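Brulwood students take robot kitchen project to Nellcombe finals

MEDIA RELEASE
For immediate release

A student team from Brulwood Secondary College has earned a place in the Nellcombe Schools Robotics Challenge, to be held in September. The team will compete in the simulation category, where entries are programmed and judged entirely on screen.

The 21 students in the college's robotics club have been working since the start of the year on a virtual kitchen bench and a simulated Franka Emika arm. Their task is to write a program that can pick up everyday items and put them where they are asked to go.
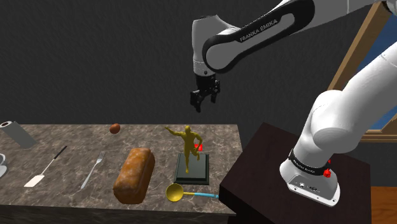
Bianca Văduva
Robotics Club Coordinator, Brulwood Secondary College

"Our students started with a loaf of bread, because it's big and it stays where you put it," Ms Văduva said. "The fork and the spatula came after that. Thin things lying on a bench are much harder to pick up than people expect.

"Most of the group had never written a line of code before they joined. They meet at lunch and again after school, and they share the work out themselves. Some look after the arm's movements, some build the objects and some keep the test log."

The club calls its program Baxter. It has been through 109 logged test runs, and the students write up each one, including the ones that go wrong. The log will be handed to the judges along with the code.

Under the challenge rules, each team's program is run on bench layouts the students have not seen. Items may be turned, moved or left leaning on one another, and the program has to work out its own approach. Marks are given for finishing the task, for care in handling and for how clearly the code is written.

"We mix up the layouts for practice so nobody can learn one by heart," Ms Văduva said.

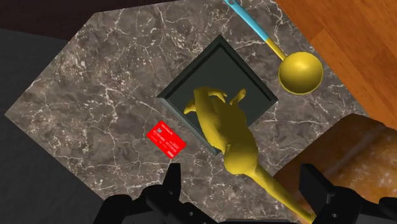

"The older students like to set hard ones for the younger ones, and then they have to help fix the code when it gets stuck. I've been pleased with how patient they are with each other. A single grasp can take a whole afternoon to sort out, and they'll come back the next day and keep going.

"They have also learned to ask for help. Two of our Year 8s rang the challenge office on their own to check a rule about scoring, and they got a good answer."

College principal Murray Pryor said the club was open to every year level and cost nothing to join.

"We don't have the room or the budget for a full-sized robot arm," Mr Pryor said. "Working in simulation means our students can do this on the computers we already own. I congratulate them on reaching the finals and thank their families for the late pick-ups."

The finals team is made up of eight students, with the rest of the club helping to prepare code and practice layouts. A second club project, a sorting program named Primness, will be shown at the college open evening but is not entered in the challenge.

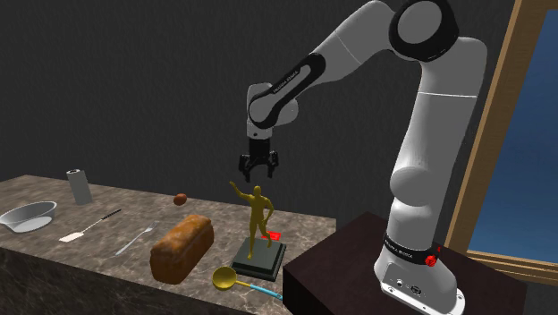 Visiting the club

Families and local media are welcome to see the students at work in the Brulwood library computer room from 3.30 pm on club days. Please call the college office first to arrange a time.

Students who would like to join can speak to Ms Văduva or leave their name at the office. No programming experience is needed.

Media contact: College office, Brulwood Secondary College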